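In defence of the tray on the bed

I have been reading a book about bedrooms. It is by Kirsten Lykkegaard, it cost more than I like to admit, and its position is that a bedroom should contain a bed, a lamp and a clear conscience. Eating in bed is covered in a chapter of its own. She's against it. She is also against reading in bed, folding laundry on the bed, and what she calls "the drift of daytime objects", by which she means my entire life since I left home.

I gave it a go. For most of January I carried everything off the bed every morning and put it somewhere else, and the somewhere else filled up. The chair went first, then the windowsill, then the top of the Mastberg chest of drawers, which has a slight lean to it anyway and didn't need the encouragement. At the end of it I had a very serene bed and nowhere to put a cup down.

So the tray came back. It's a plain metal thing, shallow, with enough of a lip that a tangerine can't make a break for it unless you sit down heavily. I bought it from the Lauritsen closing-down sale along with a gravy boat I have never used and a set of napkin rings I can't explain to visitors. It has no handles. This was pointed out to me at the till as a drawback, and I've since come to see that a tray without handles is a tray that gets put down somewhere and stays there.

The somewhere is the red blanket. I know what people think about the red blanket. It has peonies on it the size of dinner plates and it doesn't go with a single other thing I own, including the pink comforter, with which it has been quarrelling for years. Lykkegaard recommends oatmeal. She recommends oatmeal for walls too. I like to be able to find my bed.

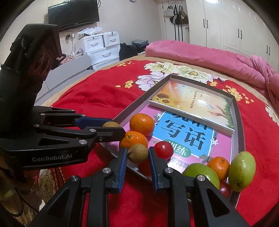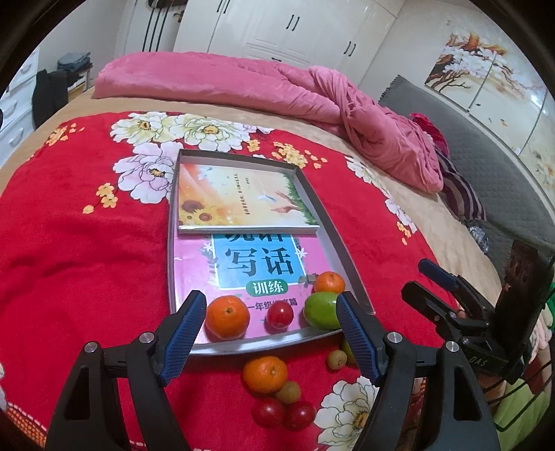 Fruit and books, then. That's the usual load. The books are for my Chinese, which is coming along at the speed of a glacier with a bad knee. I use children's ones, and the one I spend most time with is a first-year writing practice book, pink and blue, with 写话 across the front in characters big enough to read without my glasses. Xiě huà: writing down what you'd say. It's meant for six-year-olds and it's more or less my level, though I suspect the six-year-olds have better handwriting. The sunflower one is for when I want to feel I've moved on. I mostly haven't.

The rule I set myself this year is 12 characters a sitting, with something to eat at the end. In April I'm supposed to have 200 that I can write without peeking, and at the moment I have around 100, provided you count the ones for one, two and three, and I do. Those are one line, two lines and three lines. Four is where it stops being friendly.

Fruit turns out to be the right food for this. Toast was a disaster, for reasons anybody who has slept on toast will understand. Biscuits are worse. Tangerines come in their own packaging, longans likewise, and cherry tomatoes leave no evidence at all if you get the whole thing in your mouth before biting. I learned that last bit the hard way, on a pillowcase. The lime I can't really justify as a snack. I bought a net of them with a plan in mind for a curry, and now there is always a lime about the place, going wherever the other fruit goes.

A word on longans, as my sister asked. They look like something you'd find in a coat pocket after a long winter. You crack the skin with a thumbnail and it comes away in bits, and inside is a sort of pale grape that tastes faintly of honey and has a big shiny stone in it. Don't give them to small children on account of the stone. Do have a saucer ready, as the skin goes everywhere and is just the colour of the carpet.

I did look at the proper bed tables, the ones with fold-out legs. Suvora do one in bamboo with a slot for a tablet and a small round hole for, I assume, a very narrow cup. Brikent do another that tilts. I tried the tilting one in the shop, sitting on the display bed in my coat with a man watching me, and all I could think of was fruit rolling slowly towards my chest. It was £26 in the sale and I left it where it was.

The one real problem with keeping a tray on the bed is the bed. Specifically the point at night when you want to get into it and it's occupied. The tray has to go on the floor, on my side, next to the slippers, and I have to remember that it's there in the morning. Lykkegaard would say this is how a room teaches you a lesson. I'd say it's how you get a foot in a metal tray at ten to seven.

I've kept her book, by the way. It's a nice flat hardback and it props the Mastberg up beautifully on the left.

Next time I'll do the napkin rings, unless somebody takes them off my hands first.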